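Gudumar Hand-Guided Teaching Kit

Wrist camera, gripper and remote lead for showing an arm a job yourself

Teaching a robot used to mean typing in positions one at a time. With the Gudumar kit you take hold of the arm and do the job through it, or you sit down at the Ustau remote and drive it from a chair. Both ways are recorded in the same format, so you can mix them in one task file. We love this part! Some jobs just feel better under your palm, and others go better when you can keep your own arms out of the way and concentrate on the fingertips.

Cloth is where the kit really gets to show off. A towel never lands the same way twice, and there is no single right place to grab it, so the arm needs to see plenty of different grabs from someone who knows how to fold. The wrist camera looks straight down the fingers and records what they are reaching for, right up to the pinch.

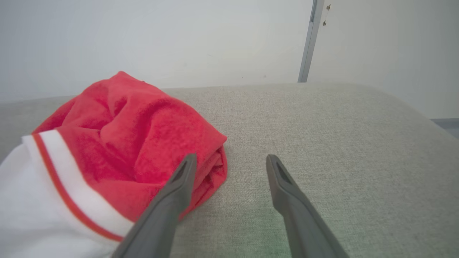 Wrist view with the gripper open beside a red towel.

The tapered tips are worth a mention. They get under a hem or a folded edge without plowing the whole bundle across the surface, and you can change them with the small hex key in the box (the key lives in a clip under the lid, please put it back there).

Recording is simple. Press the pedal, do the task, press it again. If you fumble a grab, hold the pedal down and the last take is thrown out before it ever reaches the task file. Leave in the takes where you had to regrip, though - those are the ones that teach the arm how to recover. Pirmin Camenzind, who wrote the Ustau software, suggests 100 takes for a first cloth task and a fresh crumple before each one. It goes faster than you'd think once you get into the rhythm.
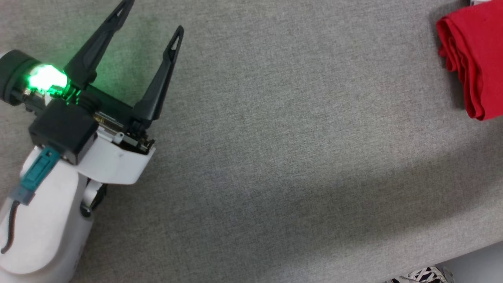

Give yourself lots of open surface to work on, and start each take with the fingers well away from the cloth. The approach matters as much as the grab, and a long, unhurried reach gives the arm much more to learn from. A fabric cover on the work surface helps too, as thin items tend to skate around on bare laminate.

For remote work, the Ustau handle has a trigger that follows your squeeze all the way from open to closed. It's a lovely thing to use - light, quick, and easy to hold in either hand. If you plan to teach two-armed folding, order a second handle and pair it from the Devices menu.

In the box
Gripper with tapered fingers
2 spare fingertips
Wrist camera and bracket
Ustau remote handle
Foot pedal
4 mounting screws and hex key

Options
Second Ustau handle
Schnyder clamp stand for an overhead camera
Pureo fabric table cover, gray or sand

Software updates are free for 2 years from the date of purchase. Kits ordered now ship in August. The fingertips are also sold separately, in pairs.

Page updated May 9, 2018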